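Home Shop Club kits Simulator Spares Help Basket

Pilteck Paddle Challenge: club kit and simulator pack

October 14, 2022

I've been running a lunchtime robotics club for long enough to know what kills one off, and it's the three weeks when everybody is waiting for parts. So when I put this pack together I started with the simulator and worked outwards. You can have a room full of kids driving a gripper on the first afternoon, with the real box still sitting in the post (ours once went to the wrong school entirely, but that's another story).

The job is simple to explain and surprisingly fiddly to do well. There's a round paddle on a short stem. Your gripper has two fingers. Get hold of the thing, carry it over the ground to the drop point, and put it down where the rules say. That's it! Teams score up to 400 points a run, and you lose 50 each time the paddle goes down outside the drop zone. My lot lost a great many fifties before half term.

The simulator side is called Tevden and it runs on pretty ordinary laptops. I tried it on the oldest one in our cupboard and it was fine once I'd shut down everything else. You drive with the keyboard or a gamepad, or you write a little program and let that do the driving, and most groups end up doing a bit of both. I'd start them on the gripper view, looking out over the fingers, and save the overhead view for when they're planning a route.

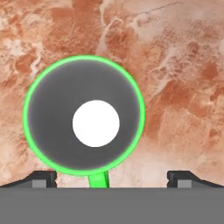 Gripper view in the simulator, green-rimmed paddle over the desert ground.

The paddle colours were the thing I fussed over most. I wanted something a beginner's colour-finding program could pick out against all that orange and rust, so the rim and stem are a really loud green and the spot in the middle is plain white. First lesson: find the green. Second lesson: find the white bit and work out how far off its middle you are. After that they can get clever, and they will, usually in a direction you hadn't planned for.

There are three grounds to choose from. Desert is the one I'd use first. Cesteck is a rocky one with more shadows, and Kļaviņa is a pale, snowy sort of place where the white spot gets much harder to find (the older ones love it, the younger ones complain bitterly).

What you get in the club box:

Simulator licence for the whole club, no limit on laptops
One real gripper, ready built, with its lead and power supply
Two paddles and a spare stem
Printed floor mat, 200 cm along the long side
Teacher's booklet with eight sessions and the full scoring rules

The price is £264 including postage in the UK. If you only want the simulator, drop me a line through the help page and I'll sort you out a licence on its own. You'll need your own table or a clear bit of floor for the mat, and do put some tape on the corners or it curls.

One warning about the real gripper: it's a bit stiffer than the one on screen, so a program that works nicely in Tevden will probably want its closing speed turned down. There's a page on this in the booklet and I'd read it before the first session with the box open.

Comments

fenlandstem: We've had ours since the start of term. Is there any way to turn the paddle colours round? One of our pupils can't easily tell the green from the ground.

Pilteck: Yes, go to Settings, then Paddle, and there's a blue rim in there. I can send you a blue real one too, just message me with your order number.

after_school_andy: Took us four sessions to get a clean run on Desert, then Kļaviņa flattened us. Great fun though, they were queuing at the door!

mrs_t_year8: Does the mat roll up or fold? Cupboard space is tight here.

Pilteck: It rolls. Please don't fold it, the crease never quite comes out.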